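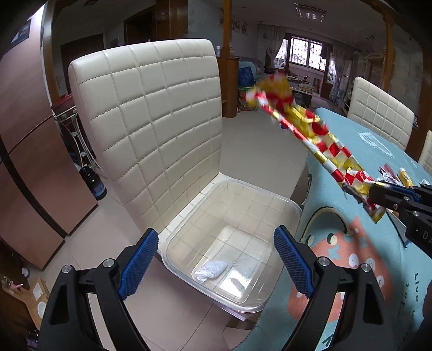
Moisture in stored household textiles depends on the air sealed in with them, on the water the fibers already hold, and on how fast the container exchanges air with the room. The third term is the one this project set out to measure. Cotton at ordinary room conditions carries several percent of its own weight as water, while the air in a box of moderate size carries less than a gram. A clear rectangular box with one small crumpled white cloth in a corner is therefore a very different system from the same box filled to the rim with folded sheets. In the first case the air follows the room. In the second the cotton sets the humidity and the room has to work against it.

Project report, Building Physics Laboratory II
Submitted 9/19/25

1. Scope

The report covers lidded boxes of clear plastic kept indoors, without heating elements, desiccant packs or forced ventilation. Vacuum bags and cardboard were left out. Cardboard takes up water itself and would have needed a separate sorption term. Mold growth was not tested. Where a humidity limit is mentioned, it is used only as a line on the plot.

The question was put as follows: after a step change in room humidity, how long does the interior of a closed box take to cover half the distance to the new value, and how does that time depend on the mass of cotton inside?

2. Equipment

The boxes were the Tinby 40, with a nominal volume of 40 liters, a lift-off lid and two side clips. All came from the same delivery. The lid rests on a plain rim and has no gasket. Small differences in lid fit could be felt by hand when closing the clips, and these turned out to matter (section 5).

Temperature and relative humidity were recorded with Laner loggers placed inside the box on a wire stand, clear of the fabric. A further logger stood in the room at seat height. The loggers were set to a reading every 100 seconds. They were compared with one another before and after the series by sealing them together over a saturated salt solution. One logger drifted between the two comparisons and its data were dropped.

The textile load was plain woven cotton sheeting, washed without softener, line dried and left to settle in the test room. The full load was 3000 grams. A light load of 100 grams was used for comparison, along with an empty box.

3. Test room

All runs were made in the small climate room in the Kalinowski Building in Clarnel. The room has a humidifier and a condensing dryer on a single controller. It holds temperature well. It holds humidity less well, especially when the door is opened, and entries were logged on a sheet by the door so that the disturbed readings could be marked.

The first runs were made in June, before the dryer was serviced. They show a slow sawtooth in the room humidity that is absent later. Those runs are included in the appendix table but not in the fits.

4. Method

Each box was conditioned open in the room at the low setting until its weight was steady. It was then closed, and the controller was moved to the high setting. The run ended after 7 days, or earlier if the inside and outside readings had met.

Air exchange was determined separately on the empty boxes. Each was flushed with humid air, closed, and left in the dry room while the decay was recorded. With no textile present the decay is close to a single exponential, and its time constant gives the exchange rate directly. The plastic was treated as impermeable to water vapor. This is an approximation, but leakage at the rim is much larger than diffusion through the walls.

For the loaded boxes the moisture balance was written with one air node and one fabric node. The fabric was assumed to be in equilibrium with the air around it. A linear sorption slope was used between the low and high settings, taken from a published curve for cotton. Hysteresis was neglected.

5. Results

The empty boxes followed the room within hours. The light load slowed the response visibly but did not change its shape. The full load slowed it so much that none of the runs reached the room value before the end of the measuring period. For these runs the half time had to be extrapolated from the fitted curve, and it should be read with that in mind.

The spread between boxes of the same type was larger than expected. One box with a slightly bowed lid exchanged air up to 40 percent faster than the tightest one. Swapping the lids moved the fast exchange to the other box, so the lid is the cause – the body can be ruled out.

A second effect came from the packing. Sheets folded flat and stacked tightly gave a slower early response than the same sheets laid in open folds. The one-node fabric model cannot reproduce this, since it has no resistance inside the stack. The late part of the curve was the same for both arrangements within the error of the loggers.

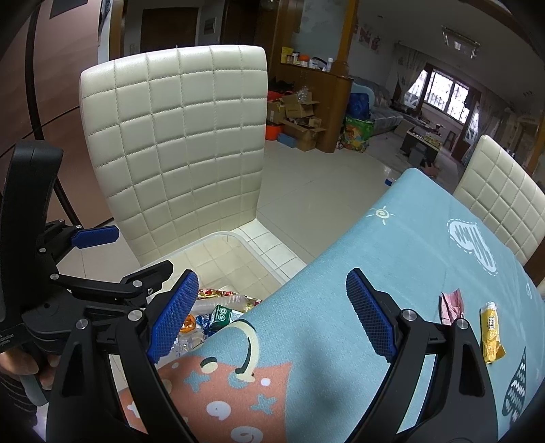
Hayley Parsons commented on the draft that the packing result undermines the equilibrium assumption in section 4, and that a logger in the middle of the stack would have shown by how much. The objection is accepted. A logger on a wire stand reads the air above the fabric, and the center of a tight stack may lag behind it for a long time. The fitted half times describe the air in the box. They should not be applied to the innermost layers.

6. Sources of error

Logger accuracy is the largest single term for the empty boxes. For the full load the uncertainty of the sorption slope dominates, because it multiplies the entire mass of cotton. Door openings in the climate room contributed little once the marked readings were removed. Barometric pumping, meaning air drawn in and out by changes in outside pressure, was not separated from ordinary leakage and is contained in the measured exchange rate.

7. Use of the results

A closed box without a gasket delays a change in room humidity and does not prevent it. With a full load the delay is long enough to bridge a few humid days. It works in the other direction as well: sheets put away damp will stay damp, and the better the lid fits, the longer this lasts. The state of the fabric at the time of packing has more influence on the first week than the room does.

For a follow-up, the stack should be instrumented at two depths at least, and the lids should be sorted by exchange rate before any load is put in. The weighing data, the lid swap runs and the June series are in the appendix.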